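Sim success rate looks great, how much of it should I believe before touching the real arm?

Posted by Josiane Deschamps in Simulation and Transfer

I inherited a manipulation benchmark from a labmate who graduated and left me a folder called "final_final". The job is lab-style plate handling: one arm, a perforated table, a few stations with labels on them (N1, N2, QR1 and so on), and a policy that is supposed to pick a flat plate up at one station and set it down at another. Everything so far has been trained and scored in simulation.

The method is nothing exotic. We collect scripted demos in sim, train on them, then score on layouts where each fixture has been shifted and rotated by a random amount. I ran 1,099 evaluation episodes over a weekend and the number that came out was so good that my advisor, Timothée Leblanc, smiled, which frightened everyone.

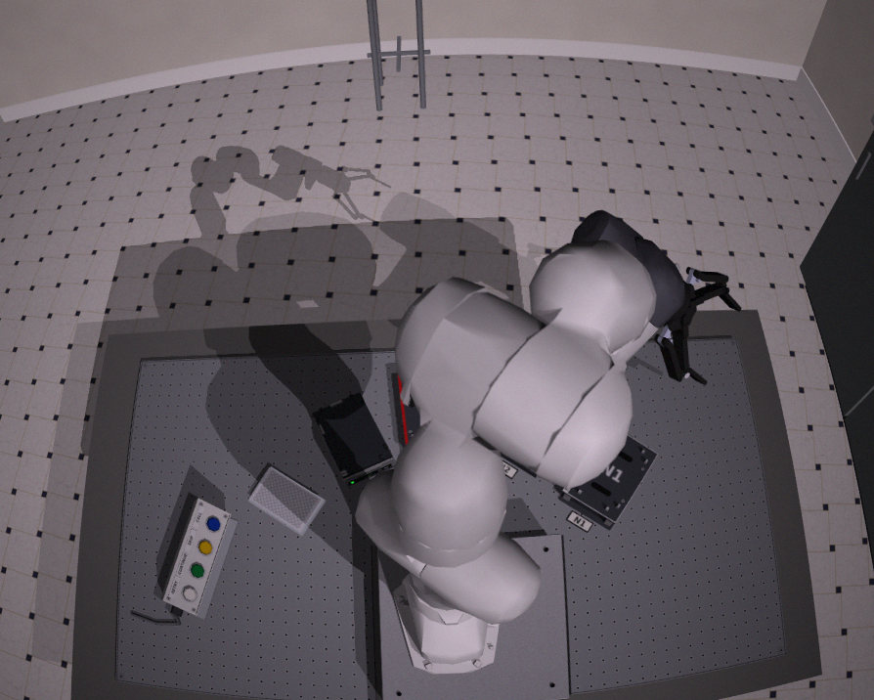
Simulated workcell, arm reaching over the station labels.

My trouble is that I don't trust a number I like. Reviewer 2 (it is always 2) on our Cletdale workshop submission wants to know whether the policy is using the labels and the geometry, or has simply memorized where things tend to be. I would also like to know that. Is there a sensible check I can run without booking the real cell? The next free slot is a Saturday and I had plans to be a person that day.

Things I've tried: different random seeds (no change), more episodes (no change, warmer office).

beltero_refugee

More seeds won't help you. You're drawing from the same bag every time and admiring how consistent the bag is.

Break things on purpose instead, one at a time, and keep a separate table of scores for each:

Swap the labels between stations and leave the hardware where it is. If the policy still goes to the old spot, it isn't reading anything.
Move the light so the arm's shadow falls somewhere else. Ours turned out to be navigating by its own shadow, like a sundial with a gripper.
Widen the rotation range past what the demos covered. You want to see a slope. If the score falls off a cliff at the exact edge of the training range, you have your answer and so does your reviewer.
Shift the camera a little. Real mounts get bumped by real elbows.

Also look at how success is defined. Ours was "plate center is inside the station footprint", and we were very proud until someone replayed the episodes and found a good many plates resting across the rim at an angle no instrument would accept. We added a tilt check and a release check and lost a chunk of our results, plus a paper title. 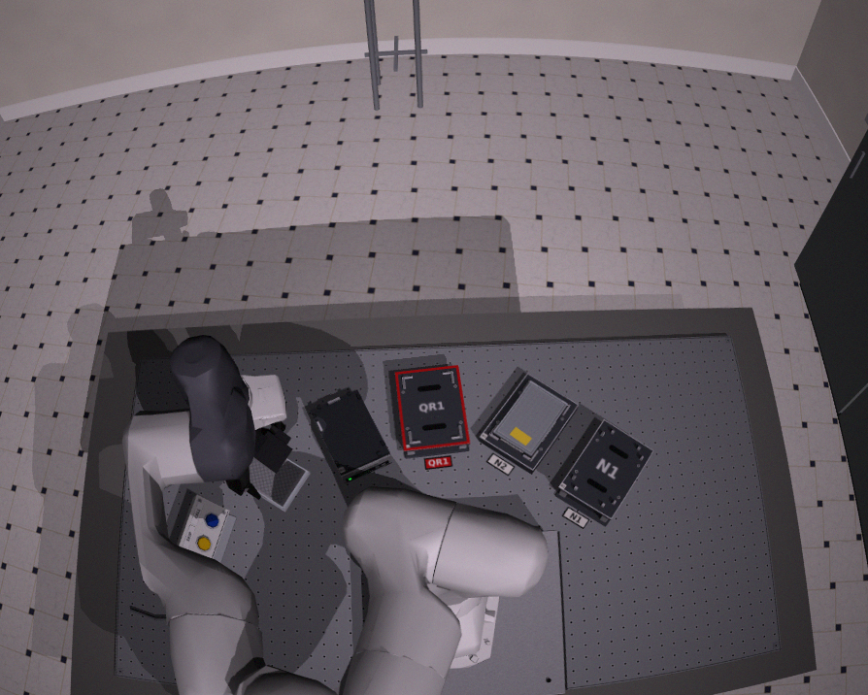
On the gripping side, log the pose of the plate relative to the fingers for the whole carry and plot how much it drifts. Thin flat things are where contact models go to lie. If the plate never slips at all in sim, your friction is set to "glue" and the real arm will introduce you to the floor. Randomize friction and plate thickness before you do anything clever with the network.

I'd report the in-range score and the perturbed scores side by side. Reviewers are kinder about an ugly number they didn't have to dig for.

stillusine

Did you try a bigger model

Başaran

Agree with most of what beltero_refugee wrote, except the order. Do the label swap first and stop there if it fails, no point tuning friction for a policy that can't tell one station from another.

One cheap thing to add: train a copy with the label textures blanked out. If the blind one scores the same as yours on the shifted layouts, the labels were decoration. We had 6 stations and the blind copy beat the real one, which made for a quiet group meeting.

And book the Saturday anyway. A handful of real trials will tell you which of your sim perturbations deserve your time. Bring a soft mat and a box of plates you don't care about.

Josiane Deschamps

Ran the label swap this afternoon. It drove straight to the old station with total confidence and put the plate down beautifully. Timothée has stopped smiling. Blind copy is training now, and I've booked the Saturday.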